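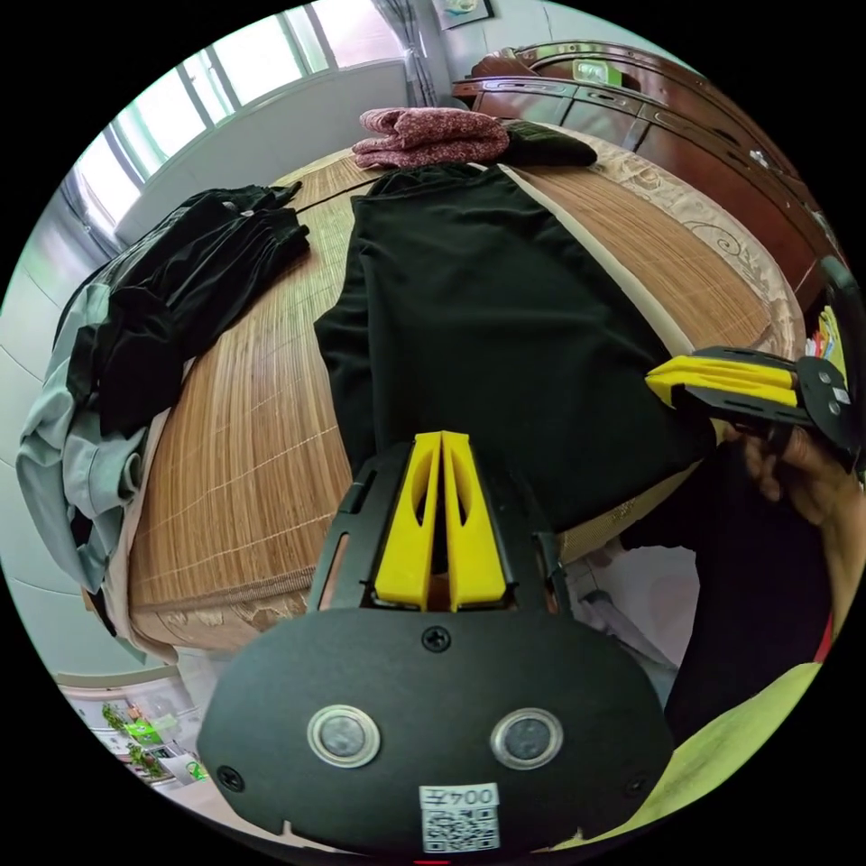
I fold on the bed these days. The table is too small for anything with long legs, and the bamboo mat stays on all year, so there's a firm surface to work on.

Trousers go first, flat, seams lined up.

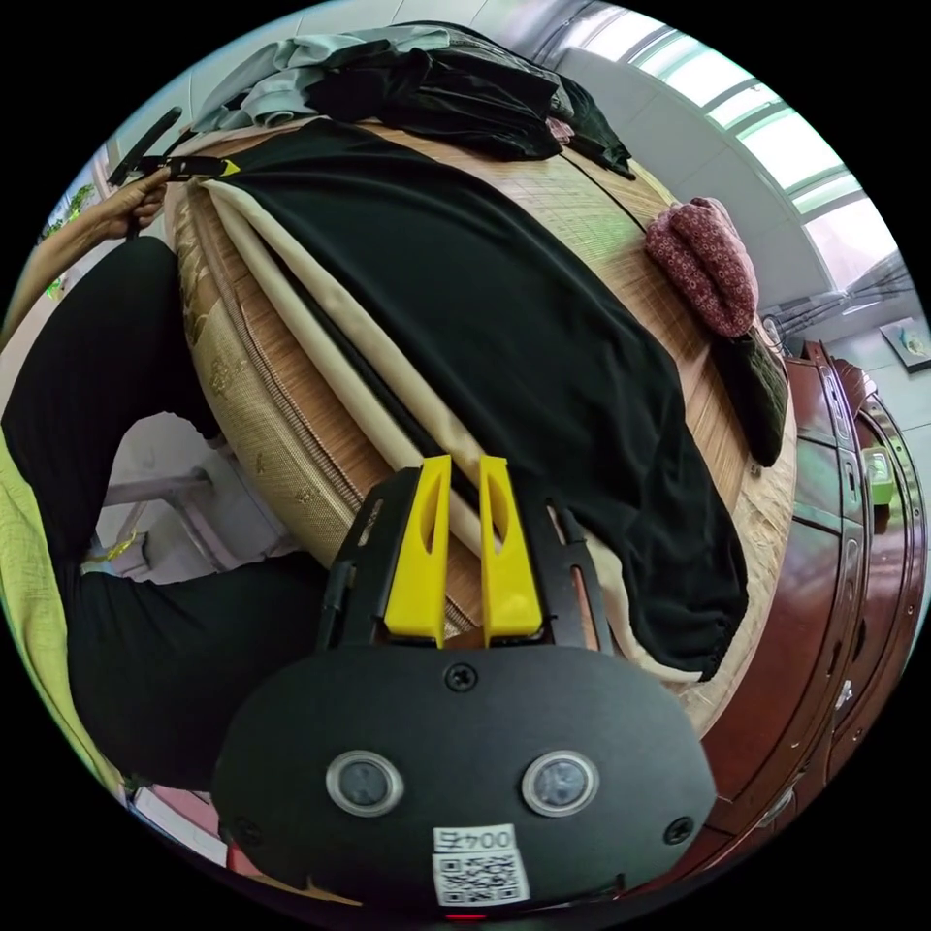
Big black things take longest. I smooth them from the top down and leave the hem till last.

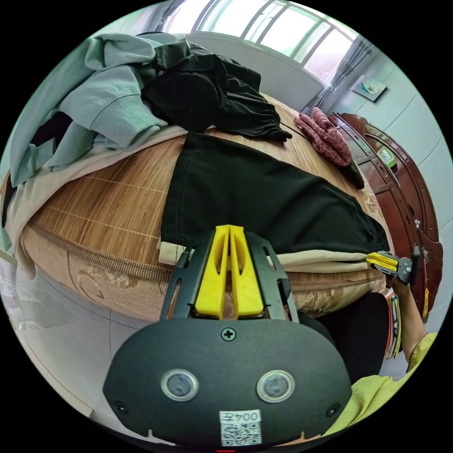

Winter clothes need a different order. Thick things go at the bottom of the drawer until February is over. The pale green hoodie is still in a heap, and I'll do that after the black jacket.

Recent posts
Sorting the Bodico drawers
31 hangers, one rail
A new lamp from Steker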